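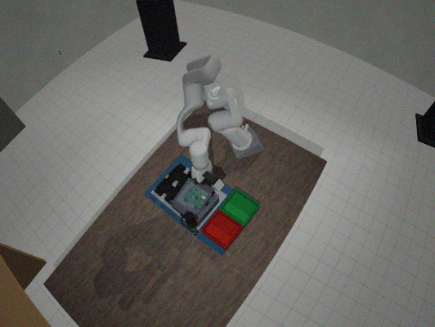

Gindville University College to open second campus at Skurholm

3 min read
September
By the Gindville Press Office

Gindville University College will open a second campus in the harbour town of Skurholm next September, with places for 501 students in its first year. The site will offer degrees in nursing, marine biology, accountancy and primary teaching, along with a one-year foundation course for students who left school without the usual entry grades.

The college has taken a 30-year lease on the former customs buildings on the east quay. Work on the roofs and windows is finished. The lecture rooms, library and student kitchen will be fitted out over the winter, and the main entrance will be moved to the side facing the bus station.

Students at Skurholm will be taught by staff based there, and will have the same fees, term dates and exams as those at Gindville. They may take up to two modules a year on the main campus. A free coach will run between the two sites in term time, leaving Skurholm at 7.45am and returning at 5.30pm.
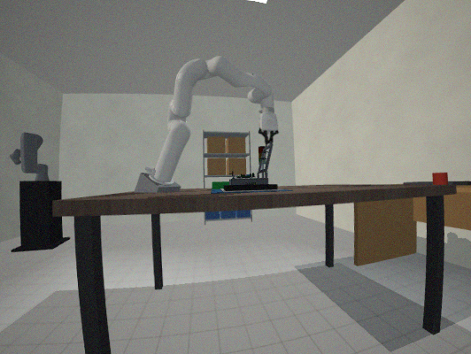

Robot arm at a table, simulated view.

The college has seen applications from the coast rise in each of the past 4 years. Many of these applicants live too far from Gindville to travel in daily, and rooms in the city are in short supply. A survey of sixth-form pupils and adult learners in the Skurholm area drew almost 2,000 replies, and most of those who answered said they would prefer to study close to home.

Yule Hall, a block of study bedrooms ten minutes' walk from the quay, will be ready for the first intake. Rooms will be let for 40 weeks, and first-year students whose home is outside the district will be given priority. Students living at home may use the hall's laundry and common room.

The nursing degree will be taught jointly with the Tolteta Institute, which already runs clinical placements along the coast. Tolteta will provide the skills teaching in the first year, and students will spend part of their second and third years on the wards. The award will be made by Gindville.

Applications open next month through the college's usual online form. Applicants should choose "Skurholm" as their place of study. Those who have already applied to Gindville may change campus without paying a second fee.

12 shares | 4 comments

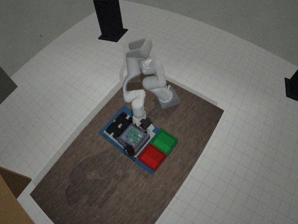
SKURHOLM, September – Open afternoons for the new campus will be held at the town library until the quay buildings are ready for visitors. Course staff will be there from 2pm to 6pm, and a member of the student finance team will answer questions on grants and loans. There is no need to book. Dates are listed on the college's admissions page.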